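Props & Playback notebook, January, just after lunch

Working title for the miniseries is still Sarkari. The network wants something shorter, which is brave talk about a word of seven letters.

Read through the second draft of the pilot with Shufen Liao. The clerk's office scene runs 100 lines and 40 of them are about a missing stapler. Shufen thinks that's the heart of the show. I think it's the heart of the stapler. We left it in until the table read.

Sound: the Vikard recorder clips whenever anyone slams a ledger. Everyone slams a ledger. Dropped the gain, moved the mic back to the filing cabinet, better. Not good – better. Rerun with the heavy ledger tomorrow.

Period paper: the tea-stained sheets read too orange under the warm lamps. Went back to coffee, weaker, two dips. Episode two needs a full stack of these, so someone should buy the cheap coffee before I start on the nice one.

Bawa (the older brother) is still uncast. Two names on the list, both of whom want to play the clerk.
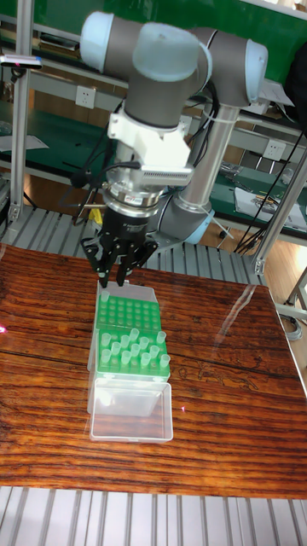
Adotis sent their notes on the title sequence. They like the typewriter, they'd like it slower, and they'd like the sequence to be shorter. I've written back asking which. Meanwhile I'm cutting the carriage return shot and keeping the bell, as it's the only part anyone hums afterward.

To do: ledger rerun, coffee, find out who has the second lamp dimmer.

Recent entries
Fake rain, third attempt
Ledger bindings and glue
Table read seating

Last updated: January, 4:40 pm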